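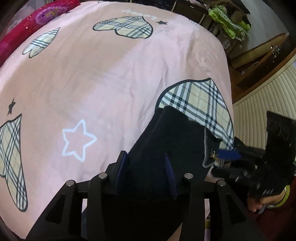
Plinance Case Register
Administrator Guide, Release 8
Section 4: Opening a disproportionate assets file

Last revised 2019-05-23

4.1 Scope

This section covers the creation of a disproportionate assets file (type DA), the entry of search premises, and the recording of seized or listed property. It applies to agency installations with the Inquiry module enabled. Sites running the Audit module only will not see the DA type in the New File menu.

Complaint intake is covered in Section 3. Court exports are covered in Section 6.

4.2 Before you begin

You need:

An account with the Inquiry Officer or Supervising Officer role.
A closed intake record. The intake number is required in step 2 of 4.3.
The service record of the subject, in PDF or TIFF.
The check period approved by the supervising officer, with start and end dates.

NOTE: The check period cannot be changed after the first asset line is saved. To correct it, the supervising officer must void the file and open a new one.

4.3 Creating the file

1. Sign in and select Files > New File > DA.
2. Enter the intake number and press Tab. The subject's name, post and office fill in from the intake record.
3. Compare the post and office with the service record. If they differ, select Override and enter the reason in the text box.
4. Enter the check period. Dates must be in year-month-day order.
5. Attach the service record.
6. Select Known Income and enter one line for each source. Salary is entered net of deductions. Rent, interest and farm income are entered as declared.
7. Select Save as Draft. The register assigns a draft number starting with D.
8. Send the draft for approval with Actions > Submit.

When the draft is approved, the D number is replaced by a permanent number. Printed copies that carry the D number should be destroyed under your local records rule.

CAUTION: Do not type names of family members in the Subject field. Related persons are entered under Linked Persons, where access is restricted by role. The Subject field is visible to all account holders at the site.

4.4 Entering search premises

Each address is a separate premises record, even when all addresses are searched under one warrant.

1. Open the file and select Premises > Add.
2. Choose the premises type: Office, Official Residence, Private Residence, Ancestral Property, or Other.
3. Enter the address. Land without a street number is entered by survey plot.
4. Enter the warrant number and the name of the issuing court.
5. Assign a team leader. One officer cannot lead two premises with the same start time. The register rejects the second entry with message 174.
6. Enter the planned start time. For simultaneous searches, tick Link Start Times on the first record only. Later records take the time from it.
7. Select Lock. Locked premises are hidden from all users except the team leaders and the supervising officer until the start time has passed.

NOTE: If Lock is not selected, the premises appear in the site's daily list at midnight.

4.5 Recording property

Property can be entered at the premises with the Voken field client or later at a workstation. The fields are the same in both.

1. Select the premises record, then Inventory > New Line.
2. Choose a class: Cash, Deposit, Jewelry, Vehicle, Land, Building, Household, or Document.
3. Enter the description as it will appear in the signed inventory. The limit is 3743 characters.
4. Set the status to Seized or Listed. Listed items stay at the premises and do not receive a seal number.
5. For seized items, enter the seal number twice. The entries must match.
6. Enter the acquisition date, if known, and the value with its basis (invoice, deed, or appraisal).
7. Obtain 2 witness signatures on the printed inventory, scan it, and attach it to the premises record.

Items acquired before the check period are carried to Statement A. Items acquired within it are carried to Statement B. Items without an acquisition date stay in the Unallocated list and are left out of the calculation.

CAUTION: Once the signed inventory is attached, inventory lines are read-only. Corrections are made with a supplementary inventory under the same premises record.

4.6 Syncing the field client

1. Connect the client to the agency network. Public wireless is blocked.
2. Select Sync > Send All.
3. Wait for the status line to read Complete. Do not close the client while it reads Pending.
4. Compare the line count on the client with the count on the register.

Clients installed before the April update use the old Lindsay certificate and will fail at step 2. Install the current certificate from the Nullstead support page, restart the client, and repeat from step 1.

4.7 Related settings

Role permissions: Section 2.3
Statement templates: Section 5.1
Error messages by number: Appendix C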